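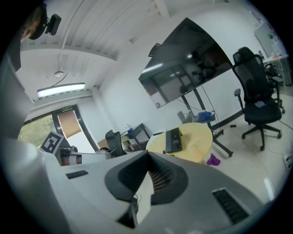

What Is in an Office?

An office is a room where people work with papers, computers and ideas. Let us look at the things you can meet in such a room.

The Chair

An office chair often has wheels, so a person can roll from the desk to the cabinet without standing up. Some chairs have a back made of mesh. Mesh is a net with very small holes. Air goes through the holes, and the back of the person stays cool on a warm day.

The Light

Look up! Many offices have long lamps on the ceiling. They are called fluorescent lamps. Inside the glass tube there is a gas. When electricity goes through the gas, it makes a kind of light that our eyes cannot see. The tube is painted inside with a white powder, and the powder changes this light into the bright white light that we know.

The Big Screen

A big screen can stand on a frame with wheels. In this way, one screen can serve many rooms. When it is turned off, the glass is dark and works a little like a mirror. You can find the ceiling lamps in it, and maybe your own face.

The Green Sign

Above some doors there is a small green sign. It shows the way out. If there is a fire, everybody must leave by this way, and must walk, not run. In some countries the exit sign is red.

The Blind

A roller blind is a piece of cloth on a tube. You pull it down when the sun is too strong, and it rolls up again when you want to see the trees.

Try It at Home

Draw a plan of your own office. Where will you put the desk? Where is the door? Do not forget the lamp.

Text by Noel Evangelista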